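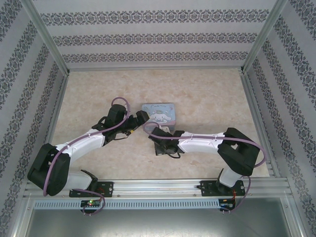
Rekha Bhatt
社区成员，小店经营者

双臂机械臂现在能不能干分装铁盒这种活？

先说一下情况。我开一家卖文具和小礼品的店，店名 Cardoso，前面卖货，后面有一间理货的屋子。每天最耗时间的工作不难，就是把小铁盒从周转箱里拿出来，打开盖，放进去一包贴纸和一张卡片，盖好，擦一下盖面，贴价签，码到托盘上。去年卖出去 2811 盒，全是人手做的。旺季从七月开始，我和一个兼职的同事两个人做，做到晚上九点多是常事。

现在讨论的就是两条小臂装在同一根铝型材上的那种结构，中间放一个浅蓝色的小铁盒，两边夹爪对着它。我的问题有几个：

一，抓一个这么大的薄铁盒，放到指定位置，这一步现在算不算成熟？

二，开盖行不行？我店里的盒子盖得有紧有松，人开的时候是一只手按住盒身，另一只手用拇指顶盖沿。

三，如果整套流程做不了，只做其中一两步，还值不值得上？

四，家里的活是不是也一个道理？我母亲一个人住，她问过我这种机器能不能叠衣服、收碗。我答不上来，顺便一起问。

我不懂编程，但是能看说明书，兼职的同事会一点 Python。预算不多，工业机械臂那个价位就不用推荐了。也请不要回复“再等几年”，等几年是多久，我想知道现在的情况。

补充：有人私信问我盒子表面的情况。我这边的盒子是印花铁皮，盖面有漆，划了就不能按正价卖。盒身内外都没有磁铁。尺寸有三种，最小的那种我一只手能握住。

Osian Lloyd
设备维护，常驻答主
被提问者采纳

按你的顺序说。

抓取和放置。盒子位置基本固定、光线稳定、桌面平整的话，可以做，小型桌面臂就够。铁盒是硬的，不变形，形状规则，在要抓的东西里面算容易的。麻烦在三个地方。第一是反光，漆面在斜光下会有亮斑，靠摄像头定位时容易偏，灯要打散，不要用一盏直射的台灯。第二是夹爪的手指，硬塑料手指夹光滑铁皮会打滑，也会留印子，贴一层硅胶或者薄的防滑垫，用脏了就换。第三是盒子立着还是躺着，立着的时候底面窄，夹爪碰一下就倒，倒了之后姿态变了，程序如果没有教过这种情况，就停在那里或者去夹空气。

我们车间用两条小臂做过类似的事，对象是一种扁的金属罐，从料盘取，放到治具里。连续测了 100 次，成功 91 次。失败的九次里，大部分是罐子在料盘里歪了。听起来还可以，但是你想想一天的量，每十几个就要人过去扶一下，那个人就走不开。后来我们没有在算法上花时间，换了一个带隔槽的料盘，罐子放进去就是正的，情况好了很多。建议你也先从料盘做起，周转箱里乱堆的状态先不要碰，从乱堆里挑是另外一个难度。

开盖。这是你流程里最难的一步。你说的按住盒身、拇指顶盖沿，需要知道手上用了多大的力，还需要在盖子松开的那一下马上收力。便宜的桌面臂一般没有力传感器，只能看舵机电流估一个大概，不准。松的盖子可以试，紧的盖子要么打不开，要么盒子飞出去。盖盖子比开盖容易一些，但是要对准，歪着压下去会把盖沿压变形。

所以可行的办法是改流程。问供应商能不能发货的时候盒盖分开装，或者盖子虚扣着。如果能，开盖这一步就没有了。很多自动化做不下来的地方，改一下来料就做下来了，花的钱比买设备少。

还有线的问题，容易被忽略。小臂的线缆一般沿着连杆走，用线夹固定，关节的位置要留余量，留少了转到头会扯，留多了会挂到夹爪或者盒子。每次改动作范围之后，让两条臂都慢速走到极限位置看一遍。两条臂对着装，中间是共用的区域，程序里一定要设互锁，一条进去另一条就等着，不然早晚撞一次。减速齿轮是塑料的那种，撞一次就可能打齿。

只做一两步值不值。看那一步是不是连续的、数量够不够。我的看法是，取盒上托盘可以让机器做，放贴纸暂时由人做。薄的卡片和贴纸包夹爪夹不住，要用吸盘，吸盘又要气源，这样一加东西就多了。贴价签倒是有现成的半自动贴标机，不用机械臂，人放一个它贴一个，这种机器几十年前就有，很可靠。你先买这个，当天就能省时间。

擦盖面，机器能做动作，但它不知道擦干净了没有。如果只是除浮灰，来回擦两遍就行，那可以。如果有指印要看着擦，还是人来。

家里的活我没有做过，不多说了。

Rekha Bhatt 回复 Osian Lloyd
谢谢，写得很清楚。盒盖分开装的事我星期四打电话问了，供应商说可以虚扣，不加钱，就是装箱会松一点，运输中可能掉盖。我先要一箱试试。另外想问，91 次那个测试里，一次取放用多久？

Osian Lloyd 回复 Rekha Bhatt
29 秒一个，两条臂交替做。人手做同样的动作三四秒。慢是慢，我们是放在夜班没人的时段跑的，所以不太在乎速度。但夜里没人，停了也没人知道，第二天早上来看，有时候做了一整盘，有时候做到第五个就停了。后来加了一个停机提醒，发到手机上。

Rekha Bhatt 回复 Osian Lloyd
那我算了一下，按我现在的量，速度不是大问题，停机才是。

Feven Lemma
家政服务排班，新成员

我补充家里的部分。我在 Briteo 做排班，公司给老人家里派人打扫、洗衣服、做简单的饭。前年开始陆续有客户自己买了机器，我们上门的同事每次会记一下用得怎么样，所以我有一点一手的了解，不是技术上的。

扫地机和拖地机，能用，前提是地上没有线、没有袜子、没有厚地毯边。老人家里往往三样都有。上门的同事有相当一部分时间花在给机器清滚刷。不过有机器的家，两次上门之间地面确实干净一些，这个是有用的。

洗碗机，能用，很成熟。但是碗要人放进去，拿出来也要人。你母亲说的“收碗”如果是指从桌上收到洗碗机里，目前我没有见过任何一个客户家里有机器在做这件事。视频里有，家里没有。

叠衣服，见过一台，放在客户的阳台上，要人把衣服一件一件夹到进口的夹子上，它叠完吐出来。小孩衣服不行，床单不行，带帽子的不行。那位客户用了两个月就不用了，说夹衣服的时间够自己叠了。

擦窗机有几家在用，评价分得很开，有一家觉得很好，有一家嫌边角擦不到。

我的感觉是，现在家里能用的机器都是一台干一件事的，样子也不像手。像手的那种，两条臂可以一起扶着东西的，我只在一个客户的孙子那里看到过，他放在书桌上，让它拿积木。拿得起来，也放得下，但是他全程坐在旁边。

给你母亲的建议：如果她弯腰不方便，先买扫地机，选噪音小、按键大的，不要选只能用手机控制的。衣服的事，换一台带烘干的洗衣机，减少晾这一步，比叠衣服更省力气。

Rodrigo Veloso
学生

直接买两条臂让它学就行了，现在都是遥操作录数据然后训练，不用写程序。录几十遍就会开盒子了，网上很多人做过。我同学做的那个录了一个下午，开盖成功了。说做不了的都是老观念。

Osian Lloyd 回复 Rodrigo Veloso
开盖成功了几次？同一个盒子还是换了盒子？

Rodrigo Veloso 回复 Osian Lloyd
同一个盒子，盖子比较松。没有数次数。换了一个颜色的就不太行，要重新录。

Osian Lloyd 回复 Rodrigo Veloso
那和我说的没有矛盾。录数据训练这条路可以走，我也建议提问的人的同事有空试试，会 Python 就能上手。只是她的盒子有三种尺寸，印花经常换，每换一次要补录，这个时间要算进去。录的时候盒子的位置也要故意摆得有变化，左一点右一点，斜一点，不要每次都放在正中间，否则学出来只会抓正中间那个位置。背景也不要动，台面和围板是什么样，录的时候和用的时候保持一样，花纹也算背景。

Rodrigo Veloso 回复 Osian Lloyd
嗯，背景这个我们踩过，后面有人走过去它就乱动。三面围起来之后好了。

Rekha Bhatt
提问者更新

跟进一下目前的结果，给以后搜到这个帖子的人参考。

贴标机买了，Bumer 的二手半自动款，第一天调标签间距花了一些时间，后面正常。虚扣的那箱到了，掉盖的有，不多，捡起来扣上就行，下一批还按这个方式发。这两样加起来，理货能提前收工了。

机械臂还没有买。同事想先借一套回来录数据，只做取盒和上托盘，盒子只用一种尺寸。隔槽料盘让做亚克力的店切了一个，槽宽第一次量小了，盒子放进去拔不出来，重新切。

我母亲那边买了扫地机，按键大的。她说声音还是吵，中午不让开。

如果有人做过印花铁盒不留夹痕的手指垫，请告诉我用的什么材料，厚度多少。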